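# Cleaning old coins and dug finds: tips I don't trust

Every December, after the last digging weekend at Riscombe, somebody asks me how to get a Roman coin shiny. My first answer is to leave it alone.
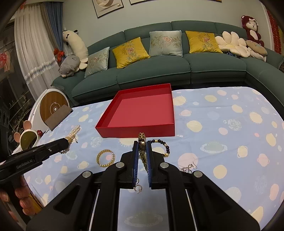

Vinegar gets recommended everywhere. It will strip the green off a bronze coin, and often the emperor's head with it. I have seen 15 coins from one field ruined that way in an afternoon. Cola is the same idea with sugar in it.

What I will put up with:

- **Distilled water.** Soak sound bronze for 12 hours, change the water, look again. Tap water has chlorides in it.
- **A wooden cocktail stick.** Keep it damp, use a magnifier and stop when your eyes get tired.
- **Soft brushes, on pottery only.** Never on painted or flaking sherds.

Iron stays dry. Put it in a sealed box with silica gel and ring a conservator.

Olive oil? Yolandi Mahlangu swears by it for stubborn dirt. I don't: it turns acidic over the months and is a pain to get out again.

Write the findspot on the bag before you clean anything. A bright coin with no findspot is worth very little to an archaeologist.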